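Kunimia Community Learning
Drawing for Makers, Session 2: Setting Out with Pencil and Straightedge
Handout, 18 Mar 2026

Welcome back! Last session was all freehand and loose wrists. Now we slow down and learn to set out, and I have been looking forward to this one more than any other in the course. Setting out is the bit before the bit. You draw the lines that tell you where everything else is going to go, and once they are down the rest of the job feels half done already.

What to have in front of you

A large sheet of white paper or smooth board, an HB pencil and a 2H pencil, a straightedge longer than you think you need, a soft eraser and a scrap sheet for testing. If you bought the Carna pad for session one, use that. Tape the corners of your sheet before you start and give the tape a good rub with your thumbnail.

Lines come first

A setting-out line is a light line. It is a message to yourself, and later on you may want it gone, so let the weight of the pencil do most of the work. Hold it further back than you would for writing and pull it along the edge in one go. Try ten on the scrap sheet before you touch the good one, and look at how the tone changes along each of them. Most people press harder at the start and fade towards the end (I still do, after years of this!). Turning the pencil slowly between your fingers as you pull keeps the point even and gives a more regular line.

Parallels

Draw your first long line right across the sheet. Then mark the same distance off it at two places, as far apart as the paper allows, and join those marks to get your second. Two marks close together will give you a line that looks fine near the marks and wanders by the time it reaches the far side of the paper. Spread them out and the same small slip of the pencil hardly matters.

You now have a band. It is amazing how much you can do with a band — borders, lettering, a row of tiles, the colour stripes along the edge of a tray.

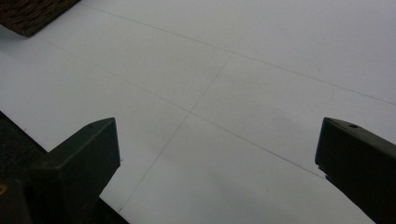 The crossing line is where a band starts to become a layout. Lay your straightedge over both parallels and draw a third line going the other way, at whatever angle your design asks for. Carry it well past the crossing on each side. Beginners like to stop exactly at the meeting point, and then there is no clear crossing to measure from. Let it overshoot! Where two lines pass right through each other you get a crisp little X, and the centre of that X is a real place you can put the point of a compass or the corner of a template.

Check your crossings with your eye down low, near the level of the table, looking along the line. Bends that hide from above show up straight away from there. Do this in decent light and move your head about until your own shadow is off the paper.

Angles that aren't square

You'll notice I haven't asked for a right angle yet. The Coman border in your pattern sheets is built entirely from slanted crossings, and so is the Baverlow lattice, which we'll draw in full later on. Both look fiendish when finished. Both begin with a pair of parallels and one line across them, and then you repeat the crossing line at an even spacing until you run out of paper.

Practice for next time

Set out one band and cross it at a slant. Add more crossing lines parallel to the first, stepping off the same distance along the lower edge of the band each time. Leave all your marks in, including the wrong ones, and please don't ink anything. Bring the sheet rolled, with the pencil side facing in so it doesn't smudge on the way here.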